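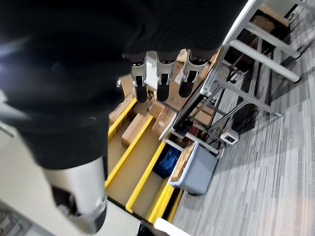
slowbrush_k
A workbench should never be painted, they told me in the paint shop in Kunport, and the best thing is only oil. Is this true? I have bought a used bench, 900 mm high, with a wooden top and a wooden shelf below. The legs are metal. I would like it in a bright color, because my room in the basement is dark. In my old apartment I painted a table and after one winter the paint came off where I put my cups. Must I sand everything to the bare wood? I have one tin of Braltine enamel left from February.

Ağca
You can paint it. Mine is painted and I am satisfied. The important things are to clean the grease first and to be patient between the coats.
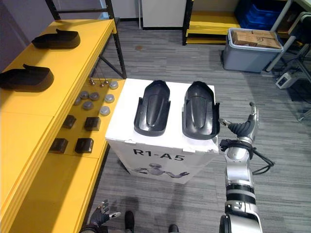 Yellow workbench at left, gray carpet

I use 100 grit, then a primer, then two thin coats. You do not need to reach the bare wood if the old finish is holding well. Press a piece of tape on it and pull it fast. If the tape comes back clean, sanding to dull is enough.

Your table had problems maybe because the paint was dry but not yet hard. Please wait 13 days before you put something heavy on it. I know this is long.
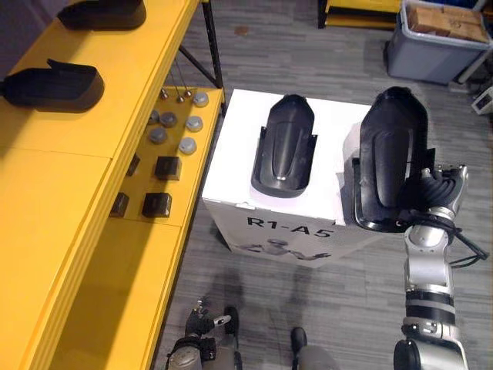
Same yellow on the top and the lower shelf

For the metal legs you need another primer, so ask for this in the shop. Also stir the old tin very well and try it first under the shelf.

Aststead_Anna_no_more
just put a rubber mat on it, 15 minutes of work and finished

slowbrush_k
Thank you both. The tape came back clean, so I will sand only lightly. About the mat, I worry that it will stick to fresh paint. Can I put small things on the shelf earlier?

Ağca
Light plastic things, yes, after some days. The mat must wait longer.
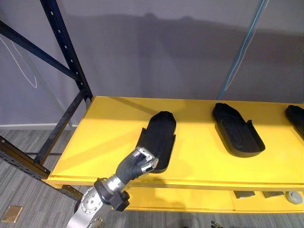
Black trays on the yellow surface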